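Stonda Hand-Held Gripper Pair
Workshop Build, Kit 428

Shop > Kits > Grippers
Listing updated 17/03/2022

The Stonda pair is a left and a right gripper you hold and work yourself. It is meant for people putting together a teaching setup at home or in a shared workshop who want to show a task by hand before moving it to an arm. The kit comes as parts. Assembly needs a hex key set, a small Phillips driver and a free evening.

Cloth is the hardest thing most builders try first. The jaws close on a single edge and hold it while you pull a garment straight between both hands.
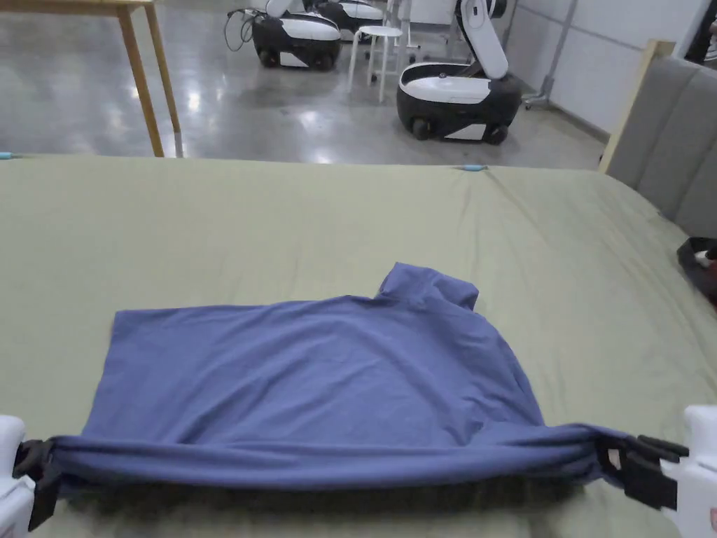

What the kit includes
Housings, white, left and right
Jaw sets, black, with screws
Weselska control boards, flashed and tested
Charging lead
Printed build sheet
Spare screws, 22 in a bag

Not included: charger plug, work surface, arm or mobile base.

Assembly notes
Fit the board before the jaws. The ribbon connector sits under the jaw mount and you can't reach it afterward. Route the speaker wire along the side of the housing and seat the speaker flat against the drilled grille. The LED strip is green once the unit has started and paired. If it stays dark, reseat the ribbon and hold the power button again.

Don't overtighten the jaw screws. Snug is enough. Set both units down on a flat surface while they start up.

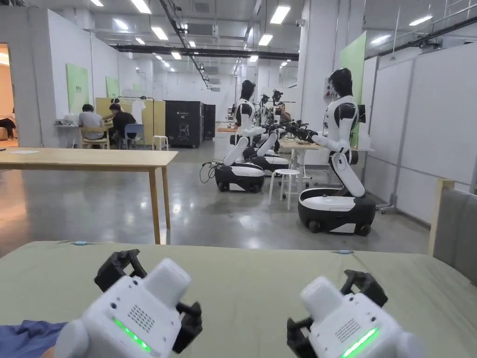

Work surface
Any table at waist height will do. A plain colored cover makes the edges of a garment easier to pick out, and a padded one lets the lower finger get under the fabric. Hard bare tops work for boxes and cups but make thin cotton slow going. Pull the cover straight between runs.

Start with a T-shirt. Hold one side down with one gripper and bring the other one in open.
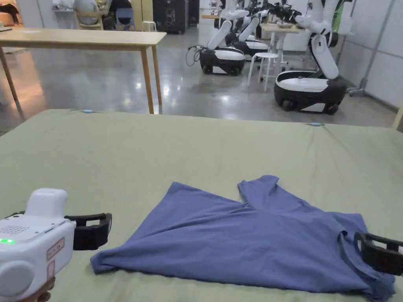
Left jaw open over the mat, right jaw closed on the folded side of a blue T-shirt.

Compatibility
Works with the Holub wrist mount and the Rosano logging software, version 2 or later. Older Holub mounts need the adapter ring, sold separately.

Warranty
2 years on boards. Jaw pads are wear parts and are not covered.

Shipping
Kits ship flat in one carton. Orders placed in March go out in the order received.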